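The Skatwood Line

Desk

The file came over from the Casport office with a plat, a deed, and a note in Leszek Czerwiński's handwriting that said to take boots. Eulalia Carrasco read the deed first. It ran from an iron pin at the county road, along a stone wall to a white oak, and from the oak to the creek, following the creek back to the road. The deed was older than the datum she worked in. The wall was on the plat as a solid line, the oak as a small circle with a cross in it.

Delia Acuña owned the land north of the wall. Her brother Ignacio owned the land south of it. Both had signed the order for the survey, on separate sheets.

Carrasco entered the calls into the computer and ran the closure. The figure failed to close by 19 feet. An error of that size usually means a transposed bearing. She tried the likely transpositions and none of them improved it.

Road

She found the iron pin under leaf litter and road gravel, using the magnetic locator. It was a wagon axle, driven vertical, bent slightly toward the ditch. She set the tripod over it, leveled the instrument, and measured the instrument height twice.

Ignacio Acuña came down the drive while she was doing this and stood where the backsight needed to be. She asked him to move to the left, and he moved.

"She'll tell you the oak came down," he said. "It didn't come down. It was taken down."

Carrasco wrote: pin found, axle, leans east. She asked if he knew where the stump was.

"Our father knew," he said.

Wall

The wall was dry-laid fieldstone, in fair condition near the road and poor condition beyond the first rise. She took shots on the centerline at each change of direction. Past the rise there were stretches where the stones had been pulled off and stacked, and the stacks were on the north side in some places and the south side in others. A wall that has been robbed from both sides keeps its center fairly well, and she used the center.

Delia Acuña met her at the gap where the cattle used to cross. She had brought coffee in a thermos and a folded copy of the same plat. Somebody had drawn on it in pencil, a second line leaving the wall and going to a different point on the creek.

"Vicente Sepúlveda drew that," she said. "He rented the lower field for years. He said it was where the fence was when he got here."

"Is the fence still there?"

"No."

"Did your father agree to the fence?"

Delia poured the coffee. "My father agreed to most things if you asked him outdoors."

Carrasco scaled the pencil line off the plat. It missed the deed line at the creek by a distance she recorded as over 12 feet, the pencil being too thick for anything better.

Creek

She located the stump by probing. It was below grade, soft, under ferns, and the outer wood came away in the hand. Oak holds its color when it rots. She flagged the center and shot it from two setups. The results agreed within the tolerance she had set for the job.

From the stump the deed called for a bearing to the creek, and the bearing put her in a gravel bar well short of the water. There was an older bank behind her with alders growing along it. She sat on it and ate lunch. The creek had moved. A creek that moves slowly takes the boundary with it, and a creek that jumps leaves the boundary where it was, and the paper does not say which kind of creek it is. The alders might. She took a core from the largest and labeled the straw.

Ignacio had told her there was a flood in July, the year the old man quit farming. Delia had told her the same thing without being asked. It was the only statement that appeared on both of their pages in the field book.
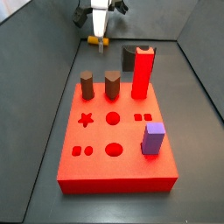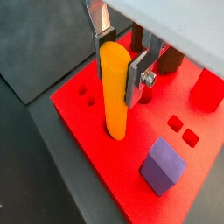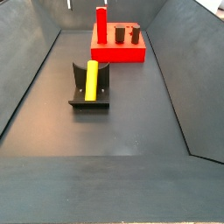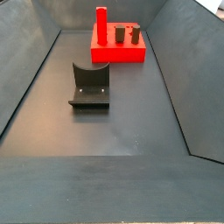 Report

The report was 6 pages, with the map folded in back. It held the axle as the point of beginning, the center of the wall, and the center of the stump. For the creek it gave the old bank, citing the core and the testimony of both owners. The closure came within limits. Sepúlveda's pencil line was shown dashed and marked as not established.

Czerwiński checked it and asked why the testimony was in there, when the core was enough.

"It's evidence," Carrasco said.

He initialed it. She sealed two copies, dated them 19/04/2023, and put them in separate envelopes. Delia telephoned later to say that Ignacio had walked up with his copy to see if it matched hers, and that they had laid the maps one over the other against the kitchen window. She wanted to know if the old bank could be marked with something permanent. Carrasco said it could, and quoted her the price of an iron pin.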